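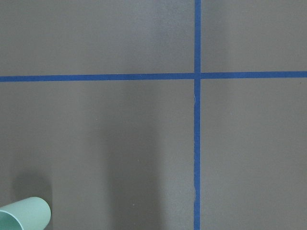
Werton Low-Tack Masking Tape is made for marking out and edging on painted, sealed and laminated surfaces. It peels back cleanly by hand and leaves the finish as it was. The blue shows up well on a matte grey surface, where two strips crossing give a clear corner to measure from. Press each strip down with a thumb from the centre outward.

Search products, brands and SKUs
Go

Rolls are 20 m long. The backing is crepe paper, so it tears straight and can be written on in pencil. Store rolls flat, out of direct sun.

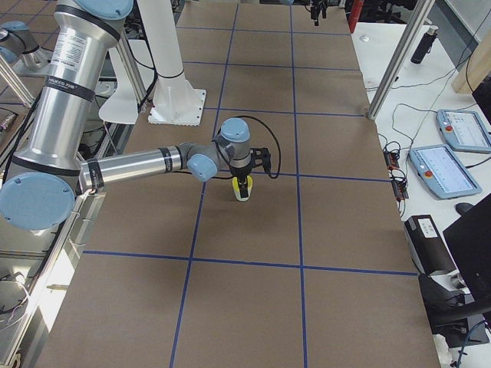 For setting out a large bench, run the long lines first and the cross lines after. The tape also holds on covering materials, including the brown cardboard on the worktable, with two lines lengthwise and three across. Lines may come out slightly uneven where they meet. A straightedge helps if the squares need to match in size. On cardboard or paper, lift slowly at a low angle or the surface may come up with the adhesive. 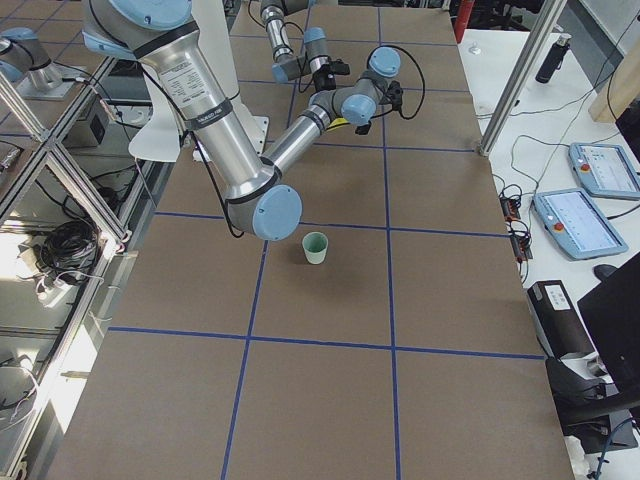
Not suited to outdoor use, bare masonry or fresh paint less than 6 days old. Test on an offcut before taping wallpaper or any coloured stain. Homa Mousavi at our Carkley counter can cut a sample length on request. 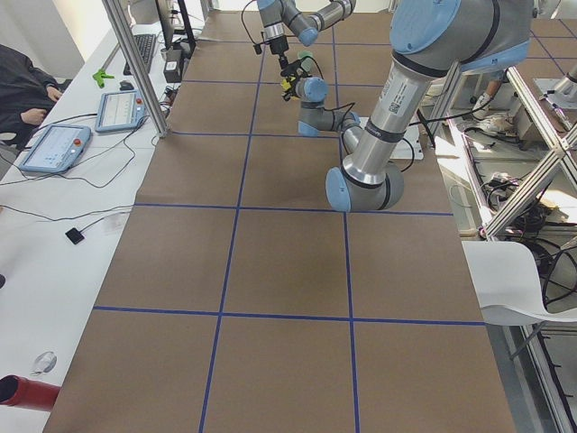
Long table covered in brown paper, with a white plate resting on it.

Customer review, Radu Jitaru: "Used it to mask the skirting in two rooms. Came off clean except behind the door, where I'd left it on since October."

Sold by the roll or in cartons of 94. Carton orders ship from the Trarus warehouse. Unopened rolls may be returned to any counter with the receipt.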